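How do you count people served when two programs share participants?

Posted by gesau_office, 20 Nov 2018

We are a small neighborhood nonprofit in Gesau with two programs, job placement and computer refurbishing. Our funder wants one number for "individuals served" in the year-end report. Job placement has 581 names on its list and refurbishing has 205, but some people are on both. Last year we just added the two lists together.
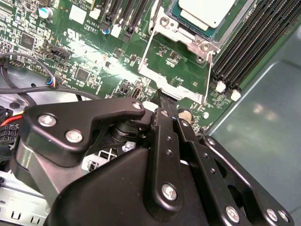 The report is due in December and the grant is only $3000, so we can't pay anyone to sort this out. Do I have to go back and fix last year too? The lists are in separate spreadsheets and the names are not always spelled the same way.

drodent

You need an unduplicated count. Put both lists in one sheet, add a column for the program, and sort by date of birth first and last name second. Date of birth catches most of the spelling problems.

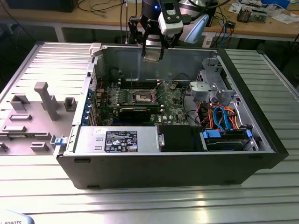

Go through the matches by hand. With lists your size it is an afternoon's work. Report the unduplicated total, then give each program's own number under it and say in one line that some people took part in both.

As for last year, tell your program officer before you send the new report — a short email is enough. If you say nothing, it will look like your numbers dropped.
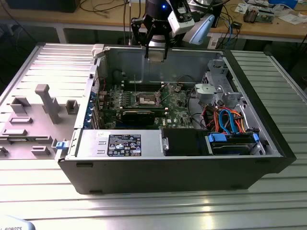
bitar22

Just ask the funder what they want. Ours didn't care.

jumside_grants

I agree with the first reply, with one addition. Check the grant agreement for how "served" is defined. We had 16 people who came to intake and never came back, and our agreement said they had to attend at least two sessions to count.
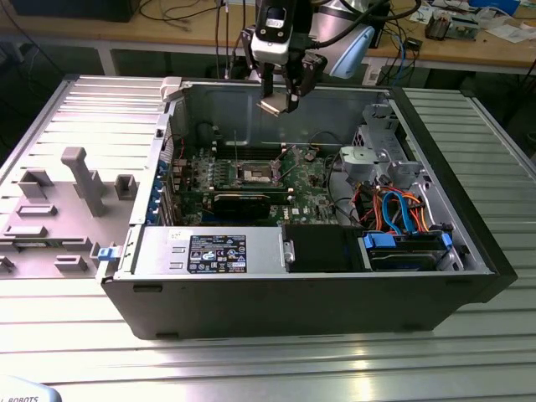
We now give every person an ID number at intake and both programs use it. It took a while to get staff to look up the number before making a new record. Keep a copy of the combined sheet with the report in case they ask how you got the total.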